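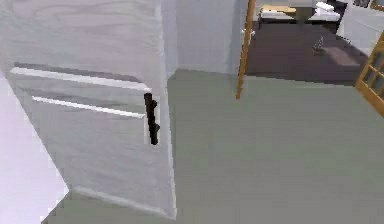

A white fridge with a black handle.

The vote on the Ladeck resolution took less time than the coffee break before it. Delegates had spent two days on the text, most of it on one paragraph, and by late afternoon the word "condemns" had become "notes with concern".

Fanni Erdős, who followed the talks for a small legal charity, had seen the change coming. "The sponsors wanted a wide vote more than they wanted a strong text," she said. "Zovau's delegation knew that and waited."

The dispute concerns 760 families moved from the Sedard valley when work on the dam began. Zovau says they were paid fairly and given new homes. Campaigners say 200 of the families have received nothing, and that those who complained were questioned by police. Outside monitors have asked for access and are still waiting for a reply.

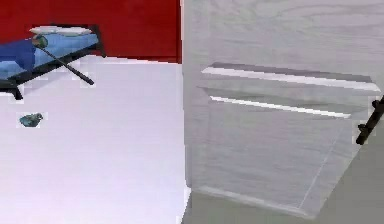 A bed with a blue mattress against a red wall.

On the floor, speakers fell into familiar groups. Neighbouring states praised Zovau's progress on schools and clinics and called the valley a domestic matter. Others asked for an inquiry — then accepted a written report instead, due in October.

Zixuan Shao, a lecturer in international law, thinks the report may still be useful. A government that puts figures on paper can be asked about them later, he said, and the families' lawyers will have something to work from.

Erdős is less hopeful. Her charity has already sent the families' statements to the secretariat, along with copies of the payment records it holds. She plans to return for the next session, when the report is on the agenda for a single morning.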